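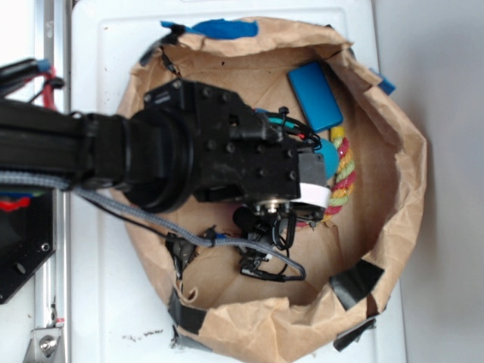

A brown paper bag, opened out at the top.

Toy library swap -- a thank you, and what comes next

Well, what an afternoon that was! When we first talked about a swap for dog owners on the Trevaskis estate I pictured a trestle table and a flask of tea, and instead the hall was full by two o'clock (and the flask long gone). We took in 466 toys over September, nearly 60 of them from one very generous household on Tisteo Road, and most have already gone off to new homes.

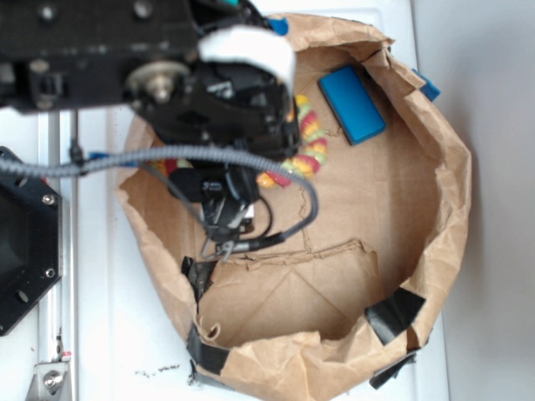

Paper bag on the white tabletop.

Jae-in Tak has asked me to remind you all that paper bags are much easier for us than plastic ones. They stand up by themselves, they fold flat in the cupboard, and we can write the dog's size on the front in pencil. Please give everything a wash first, if you can bear it, and leave out anything with a squeaker hanging loose.
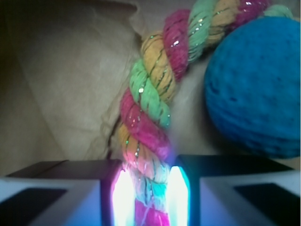
Rope toys went fastest of all, as they did in spring, so if your dog has lost interest in one do please bring it along next time. Puppies with new teeth can't get enough of them -- mine has got through two since Easter, bless him. The next swap is at the same place, doors at half past one, and there will be cake.

Comments

Moira: Lovely afternoon. Is the side gate open for wheelchairs?

Pete at no. 52: Our old girl is besotted with her new ball, thank you!

Jan: Can I drop cat toys off too?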